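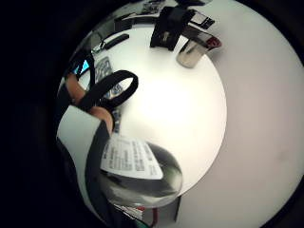

Speaker notes: bench minutes and how to plan them
Club coaches' evening, second talk, 17 minutes plus questions

Slide 1 – Title
Wait for people to sit. Say which club I coach (Kondby, under-16 basketball) and that all of the numbers come from our own score sheets. I have not looked at anyone else's.

Slide 2 – Where we started
Last season we played 31 games. Each game is 40 minutes, so with five on the floor there are 200 player minutes to hand out. I used to decide all of it in the moment. When I went back through the sheets, 2 players had sat out the whole second half more often than I would have guessed. Neither had complained. One parent had.

Slide 3 – The Seol game
Tell this one short. We were up by nine at the half and kept the starters in. They were slow getting back on defense by the middle of the fourth quarter and we lost by four. Don't blame the officials, there will be people from Seol in the room.

Slide 4 – The sheet
Show the blank rotation sheet. Players down the side, game split into four-minute blocks across the top. Fill it in before leaving home. Pencil. Foul trouble will change it, so leave the last two blocks open.

Ask: who already writes their subs down before the game? Give them time to answer. 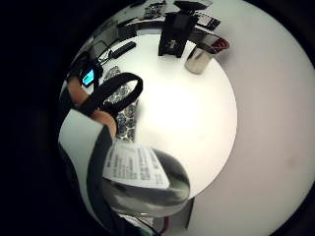

Slide 5 – What changed
Starters came down to 24 minutes or so in most games. The bench players got their time in longer stretches, usually two blocks in a row. Short stints did not work for us. A kid who comes on for ninety seconds plays scared of making a mistake.

Be clear that our record was nearly the same as the year before. I am not claiming wins from this.

Slide 6 – Telling the players
I tell each player their first block at warm-up and nothing more. I tried posting the full sheet once, before the Timus tournament, and spent the first quarter answering questions about it.

Slide 7 – Close games
Expect a question here. My answer: the last two blocks go to whoever is playing well that night, and the team hears that in September so it is not a surprise. If someone pushes on under-12s, say I would keep the minutes even at that age, close game or not.

Copies of the sheet are on the table by the door. Questions until 8:30, then the room goes to the referees.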